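Workshop tips: comparing gripper fingers and wrist cameras on a lacing task

Notes by Melaniia Ostapchuk, Gurkiva bench group

Lacing is a cheap test for fingers and cameras. It needs one braided lace with a stiff tip, a few hexagonal beads with a through hole, and a clean white table. A finger that copes well with blocks can still fail on a cord.

Finger pads

Compare pads on the lace before you compare them on the beads. We ran the Lakomen and Noltanis pads on the same arm, 80 trials each, with the starting pose of the lace varied by hand. Log the first contact separately from the lift. Most of our misses were the cord rolling along the pad on closing, and a combined score hides that.

Crosshatched or dotted pads hold braid better than smooth silicone. They also collect lint. Brush them with a dry toothbrush every 20 minutes and keep solvent off the adhesive edge.

Approach pose

Start with the fingers wide open and the lace running up between them, tip pointing away from the wrist. Leave a clear stretch of table between the tip and the nearest bead. If the bead sits too close, the fingertips nudge it before the pads reach the cord.
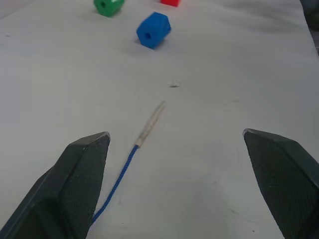
Camera exposure and focus

Lock exposure and white balance before the first trial. A white table pushes auto exposure around whenever a dark finger comes into view, and a pale tip on a pale surface is the first thing lost. We settled on a gain of 300 with the Stasiv controller's lamp output at 330. Your numbers will differ, but write them on the run sheet.

Check focus at the lace tip, not at the fingertips. Wipe down the table as well. Small specks get picked up by a tip detector as candidates, and you will spend Sunday tuning a threshold when a damp cloth would have done the job.

Two arms on one bead

Give each arm its own keep-out volume and shrink it in small steps. Set the tips of the far gripper down on either side of the bead first, then bring the near fingers in low from the opposite side. 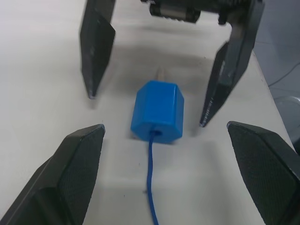 Keep the closing speed of both grippers the same during this stage, even if one is rated faster. Mismatched speeds turn the bead, and the hole axis moves off the line of the lace. Colour matters too: a blue lace in a blue bead is the harder case for segmentation, so include it and report it on its own line.

Shadows from the upper gripper are the other nuisance. A second diffuse lamp at table height, set off to the side, softens them. Recheck the exposure lock after moving any lamp.

Logging

Save joint torque, finger width and both wrist streams against one clock. Finger width at 1000 samples per run was plenty for us. Note the pad batch and the lace in use, and replace the lace when the braid starts to fray near the tip. Spare tips can be made from heat-shrink tubing, trimmed to a point with side cutters.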